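Sorting room at Stallbridge gets a new pair of hands

July 29, 2020
By Dennis Lema

If you have ever bought a shape-sorting set for a small niece or nephew and found every last star and heart in its place, you probably have someone at the Stallbridge toy works in Grerkside to thank for it. The company has made wooden boards and bright little shape blocks in the same low building by the river for longer than most people in town have been alive, and until this spring the job of getting the right pieces together before packing was done entirely by hand, by a small crew who stood at a long bench and kept the radio on.

The radio is still on, I'm happy to report, but since March the crew has been sharing its room with a robot arm. It was set up by Uvura, a small automation firm two towns over, and it is still very much in training. The arm has its own corner and its own board to practice on, and it spends its mornings learning to nudge blocks across the wood with a plain rod, gathering them up a little at a time. The idea is that it will one day bring loose pieces within easy reach of the packers, who now do a great deal of leaning and stretching over the course of a shift.

"I thought it would be faster, to tell you the truth," said Bergþóra Þorgeirsson, who has packed at Stallbridge for 10 years and has a sore shoulder to show for it. "I went in ready to be annoyed, and then I found myself rooting for the thing. It's a bit like watching a toddler with a spoon." She laughed when she said it, and then she went back and watched a few more tries before her break was over.

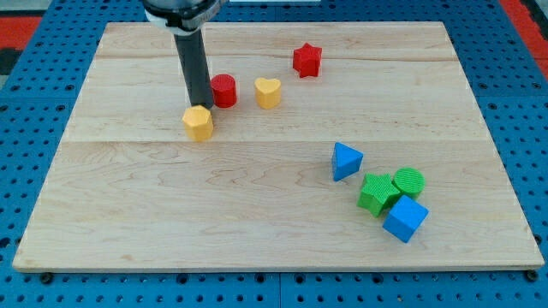 The arm's rod at the yellow hexagon on the practice board in the Stallbridge sorting room.

A push sounds like the simplest thing in the world, but Remo Benedetti of Uvura, a patient man who answered all my questions and several I hadn't thought to ask, explained that it can go wrong in more ways than you'd guess. A cylinder may want to roll if it tips. A star can swing around on one of its points — and a heart, he told me with some feeling, has a mind of its own. He and his colleagues had logged 371 practice pushes by the time I visited, and 203 of those ended with the block where they wanted it. They would like a much better score than that before the arm goes anywhere near a real order.

What everybody in town has been asking, of course, is what this means for the people at the bench. Plant manager Halfdan Þrastardóttir told me no one on the packing crew is being let go, and that the company put this in writing before the arm was unpacked. What does change is the day itself. Two of the packers now spend part of each shift in the robot's corner, setting out blocks for the next round of practice and writing down what happened, and they are paid a slightly higher rate for those hours. The crew also has a say in when the arm runs. They asked for mornings only, so that afternoons, when the big orders tend to go out, stay the way they were.

Not everyone is won over. Kam-wah Kao, who checks the finished sets, said he has no quarrel with the machine but does worry about the talk at the bench, where people have always kept an eye on one another's work while they chatted. With two of the crew off in the corner, he said, the bench gets quiet, and he has caught a few more wrong pieces than he used to. He brought it up at the last crew meeting, and the practice hours are now being moved around so the same two people aren't gone at once all week.

The next step is a trial on one small order of 800 sets for Vídalín, a shop chain that has bought from Stallbridge for years and agreed to wait a few extra days if it must. The packers will work alongside the arm for that one, and any of them can stop it with a button at the bench. Þorgeirsson has already asked to be on the first shift.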